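June | Staff checks
Filed under: Tools & Kits > Hands-On Review

Isonik hand-held gripper – pre-use checklist

1. Finger pads
Check both for tears. OK. Lovely soft grip after more than 300 picks!

2. Pad closure
Close slowly and look for side play. OK, none at all.

3. Clear items
Pinch upright, hold, release. OK – I really expected slips with this one, so I'm delighted. 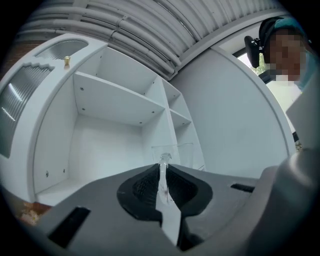
4. Housing screws
One needed 2 turns. Recheck at pick 607.

5. Grip strap
Slightly stiff. Ask Isonik for a spare.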